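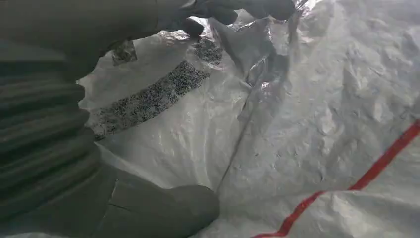 Restart check, liner removal cell, Larska line
Checked by: Michalis Kyriakidis
Shift: Wednesday, late

1. Emergency stop, both sides
OK. Pressed with the arm moving, stopped each time.

2. Gate switch
OK. Reset needs two goes. I reported that in November.

3. Grip force set to 180
Set, yes. Zomeck say 180 "cures" the dropped film. It was 180 when it dropped film on Monday night, so I'd like to know what has been cured.

4. Ribbed sleeve on arm
No splits found by hand. Sleeve can still press on the bag wall when the arm reaches in low. Not on the Zomeck sheet. Should be.

5. Film released fully before arm lifts
FAIL. 42 cycles run, 2 with clear film still in the fingers on the way out. The screen showed "released" both times. I don't trust that signal and wouldn't sign for it.

6. Black speckled strips inside bag
Not sure. Flonard's report blames these for the snag. Could be, but neither of my two failures was anywhere near them.

7. Bag fabric after cycle
OK, no tears. Looked at by torch.

8. Reach limit, 380
Matches the screen. Not measured with a tape, so treat as unproven.

9. Clearing a snag by hand
Isolate and lock off first. Huenchumán's card still says "pause". Pause is not off. Card taken down.

Result: NOT to run unattended. Item 5 to be done again with somebody watching the fingers, not the screen.

M.K.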